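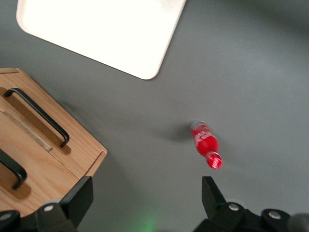
## Arm does fine on the box, falls apart on the bottle. Club demo coming up.

**Niilo Karppinen**

I help out with the after-school robotics club in Pernlow. The kids picked a "clear the table" task for the April open house: slide open the wooden box, pick up the little soda bottle, put it on the white tray. We've recorded 50 runs by hand and trained on those.

The box part is almost boring now. The bottle is another story. The arm goes over, hesitates like it's reading a menu, and closes a finger's width to one side. Out of 70 tries last week we got 4 good grabs, and I was generous with one of them.

The students want to glue the bottle down. I've explained why this would hurt the "pick up" portion of the task. Any other ideas?

---

**Ulla Kiiskinen**

How did you place the bottle when you recorded? I ask because our team at Skestton did the same sort of task and every kid set the bottle down standing up, in the same spot, as kids with a bus to catch will do. The arm learned that spot beautifully. Lay the bottle on its side and it had no opinion at all.

Record another batch with the bottle lying down at different angles, neck toward the gripper, neck away, sideways, close to the box, close to the tray. Turn the box and tray a bit between runs too. Have one student place things and a different one drive, or the driver will set up the easy ones. Ours did. He's my son, so I can say that.

Also check your wrist camera for blur. If the driver whips the arm around, small things smear right when you need them sharp. Slow down for the last few inches.

---

**Nicanor Daza**

get a bigger bottle

---

**Sointu Saarela**

Ulla covered the main thing. Two smaller ones:

1. Line the fingers up across the bottle, so they close on its sides. If half your drivers grab the neck and half grab the middle, the arm may split the difference and get neither. Pick one and write it on the whiteboard.
2. Throw out the bad recordings. We kept a run where somebody sneezed and the arm took a lap of the table. It came back during judging.

---

**Niilo Karppinen**

Went through the recordings. Bottle standing up, same spot, nearly every run. We're redoing them. The glue has been confiscated.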